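Zohreh Kordestani
@zohrehk_makes
2021-02-09

OK so I finally got round to the toy bin. You all voted for the toy bin over the spice drawer, and I want you to know the spice drawer is still a disgrace and that's on you.

Ground rule I set for myself: one category a night, lid on, done by nine. Tonight was shape sorters. Plural! We own 2 of them and I could not tell you how that happened. One came from my aunt last July, and the other just sort of lives with us now.

If you've got kids you know what happens to these. The sorter box stays put for years and the blocks migrate. I've pulled them out of boots, the bread bin, and the pocket of a coat I don't even wear.

My trick (stolen from Tonantzin Ventura, who runs the toy library I'm always going on about) is to tip everything onto a big flat board before you decide anything. You can't sort in a bin. You just stir.

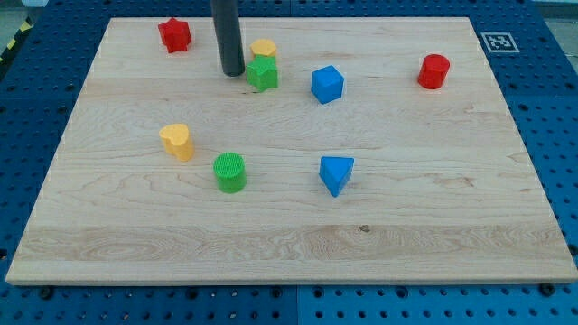
Round one on the maple board. Reds, yellows, greens and blues, stars and a hexagon in there too.

Also can we talk about how nice that wood is? All that swirly grain and one little dark knot. I got the board to roll out dough on and I don't think it has met dough yet.

Next bit is the wash. Warm water, a squirt of dish soap, old toothbrush for the corners. The stars take forever because gunk loves a point. Then onto a towel overnight. Please don't put them back in a closed box damp, I did that once and the smell was really something.

Somebody asked what I store them in. Drawstring bags from Mukska, the medium ones. I've been through 7 of them so far for the whole playroom and they wash fine. The clear tubs from Zalent look prettier on a shelf but my youngest can't get the lids off and then I'm the lid person all day.

Label goes on the bag and not on the shelf, by the way. Shelves get rearranged. Bags keep their name.

Anything without a home goes in the "maybe" bag for a month. If nobody has cried over it by then, off it goes to Tonantzin.

Tomorrow is puzzles. One of them is 1,038 pieces and I already know it's going to be 1,037. Send snacks.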